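The New Hand in Our Kitchen - a Small Gallery

I cook at Jaltwood, where we send out 200 lunches on a normal day, and since May we've been getting ready for an arm on the hot line. Everybody keeps asking me what it looks like, so I'm putting the page up now and I'll add more as we go!

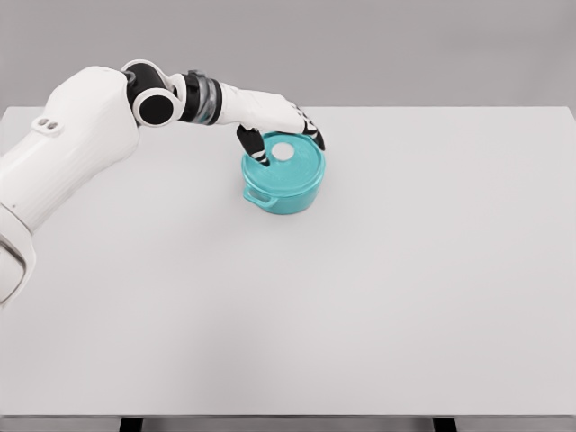 Lid practice in the simulator: white arm, teal pot, fingertips on the lid. My favorite of the renders, mostly for the color of that pot.

Lids sound like a silly place to start, I know. But go stand at our stove at eleven in the morning and you'll lift one every minute or so, with steam going up your sleeve each time. I've got the wrists to prove it. When Margarida Baptista (she runs the line, and she's the one who talked the owners into all this) asked us what job we'd give away first, most of us said lids, and the rest said scrubbing, which we're still stuck with.

The plan is for the arm to take the back burners and leave the front ones to us. Tasting, seasoning and plating stay with the cooks. Two of us move over to the cold side for half of each shift, and I'm one of them. I have mixed feelings - I like the stove, I like the noise, and I'm slow with a salad. My knees are looking forward to it, though.

We had a staff meeting on 2019-06-11 that ran nearly 17 minutes over, all of it about hours. What we got in writing is that the weekly hours stay where they are through the first season. After that we talk again. I'd have liked something longer, and so would the dish crew, and we told Margarida so. She wrote it down.

Other stuff people ask me: yes, it has a name (Vrabec, don't ask me who picked it). Yes, there'll be a stop button on both sides of the line. No, it won't be making the soup. The soup is mine!

Next batch goes up once the new shelving is in and I've found my good charger.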